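## 4. Sorting and setting out the plush pieces

By now your Pedik table should be standing level, with both boards in place and pushed up snugly. If it still rocks a little, do go back to section 3 before carrying on – it's much easier to put right while there is nothing on top, and you'll be glad of it later when the children are leaning on it.

This section covers unpacking the soft toys, giving them a quick check and laying them out ready for a first session. Allow yourself a quiet half hour with a cup of tea (kept on another table, please!). Gladys Henao, who wrote the first version of this guide for us, always did hers at 8 in the morning before the house woke up, and I've come round to her way of thinking.

**What you'll need**

- The carton of plush pieces, marked Zomulico 224 on the lid
- A soft, dry clothes brush
- A bag for the wrappings
- The stock card from the front pocket of your folder

**Steps**

1. Clear the front board and wipe it with a barely damp cloth. Let it dry fully, as the pale surface shows every smear and the fuzzier toys will pick up whatever is left behind.

2. Take the toys out one at a time. I know it's tempting to tip the whole carton out in one go, but the small pieces roll off and hide under the radiator, and you'll be finding them until September.

3. Peel away any clear plastic and put it straight into your bag. Look underneath each toy as well, especially the rounder ones, because a crumpled bit of wrapping can easily stay tucked beneath.

4. Press each toy gently with your fingertips, working from one end to the other. You're feeling for hard lumps, stray pins or a seam that gives. The flat shapes are best checked lying down, with one hand keeping them still.

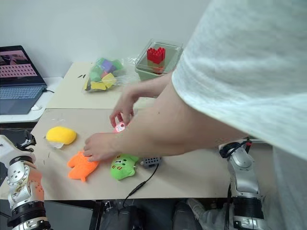 5. Tug lightly at any eyes, cheeks or other small features. They should stay firmly put. If one comes loose, set that toy aside and make a note of it on the stock card, then ring Wilson Correa in the Kimex spares office, extension 84.

6. Brush the fuzzy ones in the direction of the pile. A few strokes will do nicely – more than that and they start to look rather tired.

7. Arrange the toys in a loose row along the front board, with a hand's width between them, so that little fingers can pick one up without sending its neighbour flying. Faces should point towards the person sitting down, where there is a face to point.

8. Keep the smallest pieces back from the edge, near the middle of the board.

> **Note:** The order of the row is entirely up to you. Some families like the fruit shapes together and the animals together, others mix the colours up and let the children do the sorting. Both work beautifully.

> **Caution:** Small, hard or glossy pieces are not suitable for children who still put things in their mouths. Store them in the lidded tin and bring them out only when a grown-up is sitting at the table.

> **Caution:** Don't stack more than one layer on the rear board. Anything placed high up there tends to slide down behind, and getting it back means moving the whole table away from the wall.

**Putting away**

Toys go back in the carton softest last, so nothing gets squashed. Tick each one off on the card as it goes in. Spare cards can be ordered from Olga Carretero under part number 700, and she'll usually pop a few extra in the envelope if you ask her.

Washing instructions are in section 5.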